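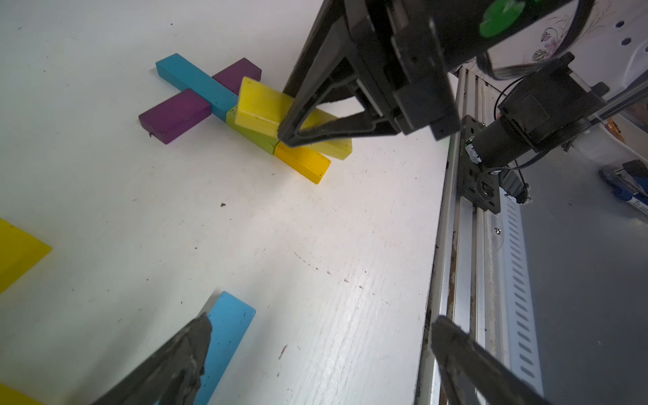 One of last year's helpers told us she had signed up for a single Saturday club and was still turning up in the spring, mainly for the noise and the soup. We hear something like that most years, and it always cheers us up, so we thought we would let it start off our call for new play helpers at the Urham Family Room.

If you don't know us yet, we are a small drop-in center on the Brindgate side of Urham, up the ramp behind the old bus depot. Families come in with children from babies up to age 6, stay as long as they like, and go home when somebody needs a nap. There are building blocks, books, a sand tray, dress-up clothes, and a great deal of tea and coffee. Last January we had 163 families on our list, which is more than we have ever had, and we would dearly like a few more pairs of hands before the fall.

We are looking for 5 play helpers to join us for one session a week. Sessions last three hours, with half an hour on either side for setting up and putting away, and we will fit you in at Brindgate or at our smaller room in Grarkgate, whichever is easier for you to get to. The Grarkgate room is on the second floor and there is an elevator, though it is slow and you may want to leave yourself a few extra minutes if you're bringing a cart of supplies.

What would you be doing? Mostly getting down on the floor and joining in. You might read the same truck book four times in a row, or help a shy three-year-old find a spot at the table, or hold a baby while a dad eats a sandwich with both hands for once. You'll also be wiping down tables, sorting toys back into their bins, and saying hello at the door – and that last one matters a lot to us, as plenty of parents have told us that walking in for the first time was the hardest part.

You don't need any training in child care. We have had retired bakers, nursing students, grandparents, and a very patient piano tuner, and they all found their own way of being useful. We do ask that you are at least 18, that you can commit to 6 months, and that you are willing to go through a background check, which we arrange and pay for. It helps if you speak a second language, Spanish especially, but please don't let that put you off if you don't.

In return you'll get two evenings of training with supper included, a free first aid course, your bus fare, and lunch on the days you are with us. Lunch comes from the Marulanda kitchen next door, and the lentil soup is very good.

To apply, pick up a form at either front desk, or write us a short letter telling us a little about yourself and which days suit you. There is no special way to write it, and a page is plenty. Please get it to us by May 21, 2018. We will invite everyone who applies to spend a morning with us before anything is decided – come in clothes you don't mind getting paint on, and bring a friend along if you would feel easier that way.

If you have applied before and we couldn't find you a place, please do try again. We kept your letter and we would be very glad to hear from you.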